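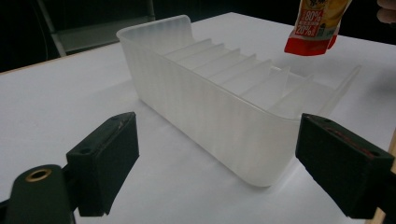 Home Organisation, evening class, week 3: drawers, shelves and the stuff in between
Sat 2 March
Notes by Mwajuma Wanyama
79 shares, 20 comments

Recap from February. Sort before you buy. Most people in the group had bought boxes first and then gone looking for things to put in them. Fine, done it myself. But it fills a cupboard fast.

Tonight = small things. Cables, socks, sewing bits, paperwork, batteries, medicines.

1. Zones

Keep a thing where it gets used. Scissors in the kitchen AND by the desk if you use them in both. Two pairs is not clutter. Stamps with envelopes. Spare bulbs can go high up, you want them twice a year.

Hot zone: between knee and shoulder. Daily things only.
Warm zone: below the knee. Weekly.
Cold zone: top shelf, loft, under the bed. Seasonal, keepsakes.

Common mistake, giving the hot zone to things that look nice. The good teapot does not need the best shelf in the house.

2. Measuring

Inside of the drawer, not the front. Width, depth, height with the drawer shut, runners eat into it. Write it down on paper and keep the paper in your bag. Old drawers are often narrower at the back so measure both ends.

Leave a finger's gap on each side or you'll never get the tray out to clean it.

3. Dividers

Fixed: stay put, easy to wash, no good when your stuff changes size.
Movable: more use in the long run, but the cheap ones pop out when you pull the drawer hard.
Home made: cereal box card, cut to height, slotted together. Try this for a fortnight before spending anything. If the layout still works, buy the proper thing.

Narrow slots suit flat or rolled items, ties, tights, envelopes, charging leads folded once and tied. Round things just roll about and end up underneath.

Several of you asked about the Werton and Tresstead ranges. Not going to recomend one. Check the sizes, check whether you can buy one more later on, and see what happens when you press the middle with your thumb.

4. Filing vertically

Stand things up so you see every one. Works for T-shirts, tea towels, seed packets, chopping boards, baking trays. Stacks hide whatever is at the bottom and you end up wearing the same 3 tops.

Needs a bit of pressure from the sides or it all falls over. When the row gets loose, put in a bookend or a rolled towel.

5. Labels

Label for the other people in the house. Plain words. "Plasters" beats "first aid sundries". Pencil on masking tape for the first month, everybody changes their mind.
Children who can't read yet: drawing, or tape one of the items on the front.

6. Paper

In / do / keep. One tray each. Empty "in" on the same day every week, pick the day now.
Manuals: most are online, bin them. Keep recepits for anything under guarantee, clipped to the guarantee.

HOMEWORK

One drawer. Only one. Empty it onto a towel, wipe it out, sort into piles by use. Anything you can't name goes in an envelope with the date on. Put back what belongs in that room and find a home for the rest before bed.

Bring your measurements next time. We start on wardrobes, hanging rails first, then shoes if we get to them.

Handout ref 2218. Spare copies on the shelf by the door.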